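Didora is a two-armed tabletop robot kit made by the small firm Hivo and sold chiefly to colleges, care training centres and the sort of patient hobbyist who has a spare table and a forgiving household. It was designed by Eirini Xenos, who had earlier worked on packing machinery at Gkikas, and it grew out of her wish for a helper that could manage the ordinary business of a kitchen, pouring and passing and putting down again.

The kit comes with 2 arms, each ending in a black gripper, along with a power unit, a printed handbook and a set of 14 practice tasks, arranged so that a newcomer can start with simple lifting and work up gently to the fiddlier jobs. Pouring is the best loved of these, and also the one most likely to call for a tea towel.

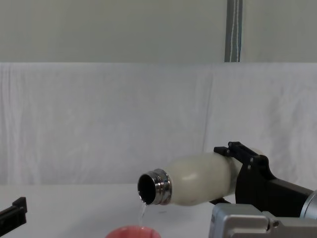

Didora pouring water from a white bottle into a cup.

In the pouring task one arm grips the bottle and tips it by degrees, while the other may be left idle or taught to steady the cup. Owners can teach a movement by guiding the arms by hand, or they can load one from Cestovex, the companion program, which holds a library of 51 ready-made movements and was much improved in its July update.

Reception has been kindly on the whole. Reviewers have praised the handbook, which is written in plain and rather cheerful language, and the ease with which worn gripper parts can be swapped. Complaints have mostly been about the length of the setting-up, which can easily swallow an afternoon, and about the short power lead. Hivo has since offered a longer one as an extra.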